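Journal > Household Notes > Kitchen Storage

This site uses cookies to remember your preferences. By continuing to read, you accept their use. Manage settings

The Utensil Stand, Reconsidered

Aug 7, 2024
By Feven Gashaw

Readers of this journal will recall that the subject of kitchen drawers was addressed at some length in an earlier entry. The present entry concerns the alternative adopted in this household, namely the freestanding utensil stand, and sets out the terms on which it has been kept.

The drawer beside the stove had for several years held every spatula, ladle and serving spoon in the house. It is 70 centimeters wide and of ordinary depth. It jammed regularly, most often on the handle of the potato masher, and the contents had to be persuaded downward with a ruler before it would open. A stand was therefore purchased from Vallano, a housewares shop that has since moved to larger premises, and the drawer was given over to dish towels.

Two models were considered. The Rimitz stand was lighter and had a narrow foot, which did not inspire confidence. The Hagedorn was heavier and was preferred for that reason. Both were offered in a brushed finish, which was declined – a polished surface shows water spots sooner, and it is then wiped sooner.

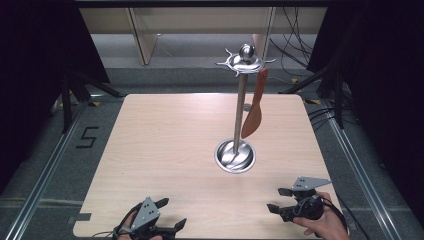

Page last changed: October

A stand of this type has a round metal base in the form of a shallow dish, a single slender pole, and a ring of curved hooks at the top beneath a ball finial. The reddish-orange spatula, with its broad, leaf-shaped blade, is the piece in most frequent use here and has been assigned a permanent hook.

The following practices have been observed in this household. No more than 7 utensils are hung at one time. Heavier items are placed opposite one another. A ladle is not hung beside a whisk, as the two become entangled and must be taken down together. Utensils are dried with a towel before hanging, although it is acknowledged that the dish will catch the occasional drip.

The base is wiped each evening with a soft cloth and a small amount of dish soap. The hooks are more troublesome. Their curved points collect a film of cooking grease, and an old toothbrush has proved the most suitable tool. Bodidau metal polish was tried once and left a smell that lingered until the following morning; it has not been used again.

A reader wrote to ask whether wooden spoons may be kept in the same manner. They may, provided the handle has a hole large enough for the hook. Two of ours do not, and these remain in a stoneware jar on the windowsill, together with the rolling pin and the kitchen scissors.

Correspondence on the matter of lids will be taken up in a separate entry.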